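The Lending Shelf

The Dalisay had been a hotel once, then a rooming house, and by the time Cherry Mae Ignacio moved in it was a building of small apartments with very good doorknobs and very bad heat. She took the one on the third floor because it faced the bakery, and because her mother, who had come along to disapprove, ran out of objections somewhere on the second landing and had to sit down.

She brought with her two suitcases, a rice cooker, and her grandmother's recipe for ginger tea, which called for so much ginger that the man at the corner store asked if she was opening a restaurant. She said no, it was only for a cough. It was November, and everybody in the building had the same cough. You could hear it going up the stairwell in the evening, floor by floor, like people passing a bucket.

One of the coughs belonged to Gaurav Tripathi, who lived right below her and repaired clocks. She knew about the clocks before she knew about him, because they came up through the floor. Most of them struck the hour within a minute or so of each other, and then there was one, a slow and rather thoughtful one, that came along 7 minutes after the rest had finished. She started to wait for it. She would be standing at the sink with her hands in the water, the others all done, and she would catch herself thinking, well, come on then, and it would.

On a Thursday she made too much tea (it is hard to make a little of that recipe) and carried a jar of it downstairs wrapped in a dish towel. He opened the door with a pair of tweezers in his hand and a blanket around his shoulders.

"I'm upstairs," she said. "It's for your cough. It's very strong."

He thanked her so formally that she was back in her own kitchen before she remembered the towel.

The towel came home on Saturday, ironed, which no towel of hers had ever been, and folded inside it was a paperback mystery with the last page taped in. She read it in two nights. She sent it back with a jar of pickled mango, and the jar came back holding buttons, all of them green, because he had noticed one was missing from her coat. After that it was simply a thing they did. They never discussed it. A chair by the stairs became the place where you left whatever you were leaving, and when other people caught on and began adding to it, a cabinet took over from the chair. 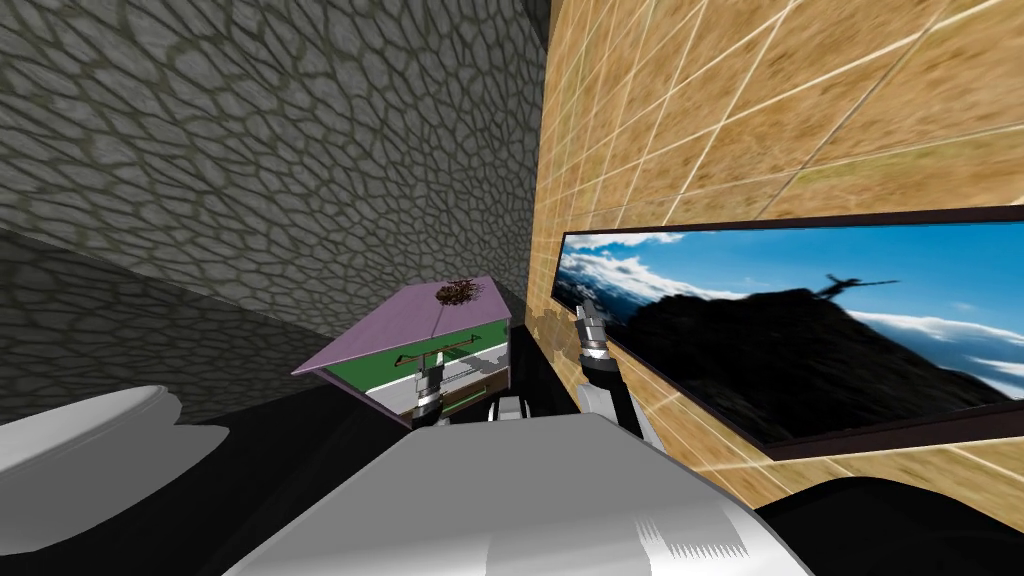 The corner with the purple-topped cabinet, where the stone meets the tile.

You would be surprised what a small cabinet can hold over a winter. There were lemons in it, and a tin of shoe polish, and somebody's spare umbrella that went out in every rain and always found its way home. The twins from the top floor left a drawing of a horse, and it was borrowed and returned by three different households.

By the end of the winter the coughs had gone and Cherry Mae had run out of excuses for tea, so she went down without one. Gaurav was at his table with the slow clock open in front of him.

"You're fixing it," she said, and she was sorry to hear how it came out.

"It was never broken," he said. "I set it late. When they all strike together it's over so quickly." He looked a little embarrassed and moved a screw from one saucer to another. "I was going to set it right. I thought it might be bothering you."

She pulled out the other chair and asked him if he would please leave it just the way it was, and he closed up the back, and they sat and talked about mangoes until it struck.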